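Flistach House: interior walls and the summer redecoration program
Residents' Newsletter, 18/07/2025

The Management Office is pleased to report that the redecoration of the shared interior areas at Flistach House, Flostthorpe, has reached its second stage. The first stage covered the ground floor lobby, the mail room and the two short corridors leading to the laundry. The second stage covers the corridors and landings of the upper floors, together with the Wiegand Room, and will continue into the fall.

Residents who attended the spring meeting will recall that the condition of the walls was the subject most often raised from the floor. Many of the surfaces had last been painted at the time of the elevator replacement. Scuffing from moving carts was common at hip height, and on the third floor there were several old patches where notice boards had once hung. The survey carried out in advance of the work listed 188 separate repairs, most of them small screw holes and hairline cracks at the corners of door openings. Larger areas of loose plaster were found on the north stairs, where the work has been priced separately.

Choice of color

Four colors were put to residents by ballot. The pale gray-white received the largest share of the vote and has been adopted for all corridor walls, landings and the Wiegand Room. Ceilings will remain white. Doors and door casings keep their present color on every floor, and residents are asked to continue to apply to the office before repainting the outer face of an apartment door.

A number of residents asked in writing whether one wall of the Wiegand Room could be given a stronger color. The request was considered. The room is used for film evenings, for the drawing class and for private functions, and the drawing class in particular had asked for a plain background on all sides. It has therefore been decided that the four walls should match. Framed pictures that hung in the room before the work are in storage in the office and will be returned to picture rails, to be fitted in November. No hooks, nails or adhesive strips should be used on the walls of the room in the meantime.

Order of work

The contractor, Fladik, is working from the top of the building downward. Each corridor is taken in two halves so that one side remains open to foot traffic. Filling and sanding are done first, with dust sheets laid over the carpet, followed by a primer and two finish coats. Residents on the floor in question receive a card under the door before work starts. The card gives the apartment numbers affected and the hours during which strollers, shoe racks, umbrella stands and similar items must be taken inside.

Painters are on site from 8:00 a.m. to 4:30 p.m. Sanding does not begin before 9:30 a.m. Apartment doors may be opened and closed in the normal way throughout, although sleeves and bags should be kept clear of the casings on the days shown on the card. Dogs should be kept on a short lead in the corridors.

Tarmo Zariņš, Building Superintendent, is the point of contact for day-to-day questions and can be reached through the office. Residents with asthma or other sensitivities who would prefer to be away during the finish coats may ask him for the exact dates for their floor. The guest apartment has been set aside at no charge for this purpose, subject to availability, for up to 13 nights in total across the program.

The Wiegand Room

Bookings for the Wiegand Room reopened at the start of this month. Furniture should be set out at a hand's width from the walls. Stacking chairs are to be returned to the closet after use and should not be leaned against the paintwork, a point on which the office has already had to write to two groups. The piano remains on its new casters and may be moved by two adults.
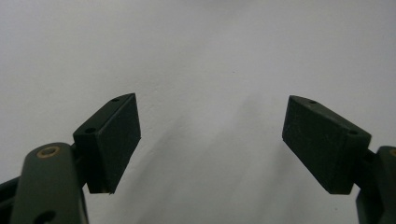
Plain pale gray-white wall at Flistach House.

Care of the new surfaces

The paint used in the corridors may be wiped with a soft damp cloth. Scouring pads, bleach and kitchen sprays leave shiny marks and should not be used. Residents who notice a mark they cannot remove should report it to the office and give the floor and the nearest apartment number. A small supply of the paint is held in the basement store for touching up - please leave this work to the superintendent, as patches applied with a different roller remain visible in side light.

Anyone moving in or out is reminded that the padded covers for the elevator and corner guards for the corridors must be requested in advance. The refundable deposit for a move is now $500. It is returned in full once the route has been inspected and no new damage has been recorded.

Costs and next steps

The second stage is being met from the reserve fund, and no special assessment is planned. The north stairs plaster work will be presented for approval at the November meeting, with two written quotations. Zsolt Kocsis, Property Manager, has prepared a summary of the accounts for the first stage, and paper copies may be collected from the front desk.

Written comments on the redecoration program should reach the office by the 31st of next month. Comments may be left in the box in the mail room and should include the resident's name and apartment number.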